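Stastside has opened orders for the Romimden, a two-finger robotic arm kit intended for sandwich and burger assembly in small commercial kitchens, the company announced on July 25, 2025. The kit is offered with a set of clear plastic rails and holders that keep ingredients in place on the work surface.

According to the company, the design followed requests from operators who wanted help with cold assembly but had no room for a full production line. The rail set fits a standard work table and can be removed for washing at the end of a shift. Bread and sliced tomato are held against the rail, while chopped vegetables remain in an open container on a tray beside it.
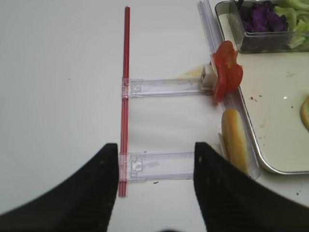

Trials began in June at the Larnberg test kitchen, where 262 assembly runs were completed before the order book opened. Staff there reported that the arm handled buns consistently. Soft produce required more adjustment - sliced tomato in particular - and the grip settings were revised during the trial period.

The Romimden is not intended to work without supervision. An employee must refill the holders, clear crumbs from the table and confirm each order before assembly starts.
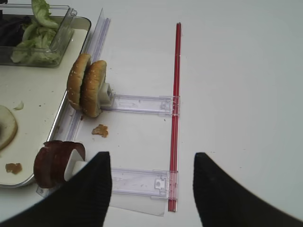 ## Pricing and availability

The rail and holder set is priced at $897 and is sold separately from the arm. Marchetti, the regional distributor, will handle installation and will provide two training sessions with each order. Delivery is expected to take roughly 5 weeks.

Kitchens that already own an earlier Stastside arm may order the rail set alone, subject to a software update at the time of installation.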